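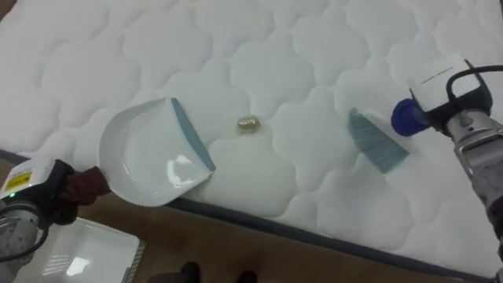
How long does a sleeper need to get used to a new mattress? Most of our households in Plevthorpe settled within 5 weeks, and a few needed much longer.

4.2 Settling in

We were delighted by how willingly the 29 households kept their sleep diaries — well over 1000 entries by March. Waking in the night became less common after the second week, and the change was clearest among people who had moved from a very soft bed. Room temperature, which we had expected to matter a great deal, hardly showed.

Figure 2. Quilted mattress top with dark grey side border.
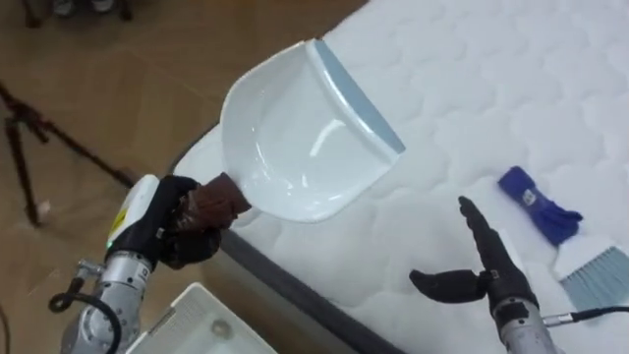

One respondent wrote that the first nights felt like sleeping in a hotel, and that by the fifth week the old bed in the spare room seemed the strange one. Remarks of this kind fit the diary scores beautifully, and we return to them in Section 5.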